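Datcombe Marsh Nest Platform

For herons, egrets and other large wading birds
Item 84

If you've been lucky enough to have a pair of great blue herons poking around your pond in early spring, you already know the feeling of watching them carry sticks to a tree that is plainly not up to the job. We have stood at the kitchen window and groaned more than once! The Datcombe Marsh Nest Platform came out of exactly that kind of morning, and after a good many seasons of tinkering we're very happy with where it has ended up.

The platform is a shallow, open basket of galvanized steel rods, 30 inches across, set on a three-armed bracket that bolts to a post or straps to a living tree. The gaps between the rods are wide enough for rain and droppings to fall through but close enough to hold a first layer of sticks, and that first layer is what the birds seem to care about most. Elsa Skjelbred, who drew the original bracket for us, likes to start each one off with an armful of dead willow, and we've picked up the habit from her.

Herons are sociable nesters, so if you have the room we'd gently suggest putting up two or three platforms within sight of each other. A single one can work (great blues do sometimes nest alone), but a little company goes a long way. Try to place them over standing water or on an island, where raccoons have a harder time of it, and keep them well back from paths and docks.

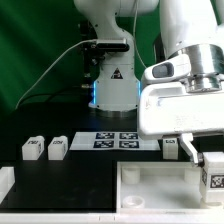
Height matters too, though perhaps less than people fear. Great blue herons will use anything from low shrubs to the tops of very tall trees, and our customers have had good results with posts set so the basket sits well above the highest flood line they can remember. Snowy egrets and black-crowned night herons are usually content lower down, especially where there are willows or alders close by for cover.

The best time to install is late fall or winter, when the ground is firm and there's no one at home to disturb. Great blues may be back looking over their old nests by March in many northern states, and earlier than that farther south. Once birds have moved in, please leave the platform alone until the young have flown, even if a strap looks crooked and it's driving you crazy. Native herons and their active nests are protected by federal law, and your state may have rules of its own about putting up structures in wetlands, so do make that phone call first.

What comes in the box

One steel basket
One three-armed bracket
Two woven tree straps
Bolts, washers and lock nuts for a wooden post
Printed instructions with a placement guide

The post itself is not included. Finished weight is 30 pounds, and we do recommend a second pair of hands.

Price: $250, shipping extra

From our customers

"We put ours up on the back slough and had night herons on it the second summer. The sticks we added are long gone under theirs."
Kwadwo Akolgo, August 2022

Questions about your site? Write to Ylva Nyberg at the shop and tell her what birds you're seeing, how deep the water is, and what trees you have. She answers every letter herself, so give her a few days in the busy season.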